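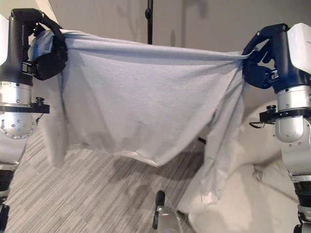 A pale grayish-blue cloth, gathered along the top and hanging in soft folds.

I gave up my dryer in October, and I've been boring my friends with it ever since. It started when the old machine quit and Bakalis, the repair shop down the street, quoted me more than I'd paid for my first car!

So I bought a rack and 14 wooden pegs and figured I'd manage for a week or two. Then I got hooked. Towels come out stiff, sure - I kind of like that now, it's like a free scrub - but my T-shirts have stopped shrinking and my sweaters hold their shape (dry those flat, please, I learned the hard way with a green one I loved).

My neighbor Elin Morgan hangs everything on a line across her porch, even in drizzle. She says a good shake before hanging does half the ironing, and I've pretty much stopped ironing. Jeans are still a pain. I turn them inside out, hang them by the waist and check the pockets last, usually too late.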